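## 双腕アームの導入予算、どこまで見ておくべき?

**hinport_no_kouba**
2018-12-24

玩具と教材の小分け梱包をやっている小さい作業所です。来期の予算で双腕のロボット(というか腕2本)を入れたくて、いま見積もりを並べてうんうん唸ってます。

候補は2つ。
- Closville のセット品(腕2本、グリッパ、制御盤、初期教示まで込み)
- 腕を別々に買って、グリッパと架台は自分たちで選ぶバラ構成

セット品は楽そうなんだけど高いんですよ……。バラだと本体はだいぶ安く見えるのに、細かいものを足していくとどんどん差が縮んでいく。みなさん、本体以外にどれくらい積んでますか?

---

**tray_daisuki**

うちはバラ派です! 腕も左右で別物だし、グリッパも揃ってません。それでも動物フィギュアの仕分けくらいなら十分仕事になるというのが私の感想。

で、本体以外の話ですが、最初の予算表で完全に抜けていたのがケーブルとトレイと作業台でした。「机なんてあるもの使えばいいじゃん」と思ってたら高さが合わなくて、結局白い天板のを買い直し(泣)。トレイも薄いのだと縁が指先に当たってたわむので、縁のしっかりしたやつに替えました。

うちの机はこんな感じです。

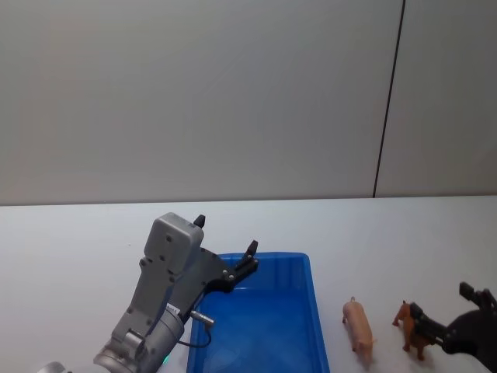
*左がグレー、右が黒。青いトレイの横にいるのがブタ。*

左右で色まで違うので見た目はちぐはぐだけど、慣れると「グレーのほう」「黒いほう」で話が通じるから便利ですよ(笑)。右でつかんで左のトレイ側に寄せる、みたいな分担を考えるなら、腕どうしの間隔は図面の段階で余裕を見たほうがいいです。うちは架台の穴を開け直しました。これも予算外!

---

**desid_setsubi**

水を差すようで申し訳ないけど、業務で使うならバラはおすすめしないです。

Desidville の工場で設備の購買をやってますが、左右が別メーカーだと保守契約も2本、予備品も2種類、ソフトの更新時期もバラバラ。買うときは安いんですよ、買うときは。止まったときに「それはグリッパ側の問題ですね」「いや腕側ですね」と両方から言われて、間に立って電話するのは自分ですからね。あの時間を人件費に入れてる見積もり、見たことないです。

それとケーブル。グリッパの線が外を回っているタイプは、どこかに擦れたり引っかかったりするので、交換用を最初から買っておいてください。

---

**tray_daisuki**

うっ、ケーブルは耳が痛い。うちの左は黒い線が外でだらんと輪になってて、トレイの縁にかかってるんですよね……。留め具、買います。

でも保守契約については反論させてください。うちくらいの規模だとそもそも契約してないです。予備のグリッパをひとつ棚に置いておいて、壊れたら載せ替える。修理に出している間も動くし、契約料を払い続けるより気が楽です。

---

**desid_setsubi**

それは載せ替えと再調整ができる人がいるから成り立つ話では? その人が休んだ日はどうするんですか。投稿主さんのところに該当する人がいるかどうかで、答えが全然変わると思います。

---

**farouk_user**

横から失礼。Farouk の小型アームを2台使ってます。同じ機種で揃えた上でグリッパだけ自分で選ぶ、という中間の案もありますよ。予備も1種類で済むし、セット品よりは安く収まりました。

うちは9月に入れて、教示が落ち着くまで5週間かかりました。この間は人手のラインもそのまま残してたので、人件費は二重です。導入費よりこっちのほうが社内で揉めました(笑)

あと指先! ブタみたいに丸っこいのと、馬みたいに脚の細いのとでは、つかみやすい形が違うはずなので、爪の作り直しを予算に入れておくといいです。胴をつかむのか背中をつかむのか、それだけで設計がひっくり返ります。

---

**hinport_no_kouba**

みなさんありがとうございます! すごく参考になります。

該当する人……いるにはいるんですが、私です。休めなくなるのは困るなあ。

ちなみに扱う品物は14種類で、大きさも硬さもまちまちです。全部を機械でやるつもりはなくて、形の素直なものから始める予定。これだと爪はどのくらい用意すればいいんでしょう?

---

**farouk_user**

種類の数だけ作る必要はないと思います。まず標準の爪で全部つかませてみて、落ちるものだけ分ける。うちはそれで2種類になりました。試作は3Dプリンタで、決まったら外注。貸出機を出してくれる販売店なら、契約前に品物を持ち込んで試すのが絶対いいです。

---

**tray_daisuki**

持ち込み試験は賛成! トレイも一緒に持っていってくださいね。物だけつかめても、縁の高さで手首の逃げ場がなくなることがあるので。私はこれで一日つぶしました。

本体以外の積み方は、うちの実績だと本体価格のおよそ5割でした。架台の穴の開け直しも込みです。

---

**desid_setsubi**

5割なら良心的なほうかと。うちは安全柵と床のアンカー工事でもっといきました。協働タイプでもリスクアセスメントはやることになるので、その費用の欄は空けておいてください。

バラ構成が悪いとまでは言いませんが、せめて見積もりは3年分で比べてほしいです。初年度だけ並べたらバラが勝つに決まってます。

---

**hinport_no_kouba**

3年で表を作り直してみます。Farouk 2台の案も列に足しました。貸出機は明日さっそく販売店に聞いてみて、借りられたらトレイ持参で行ってきます。結果はまたここに書きますね。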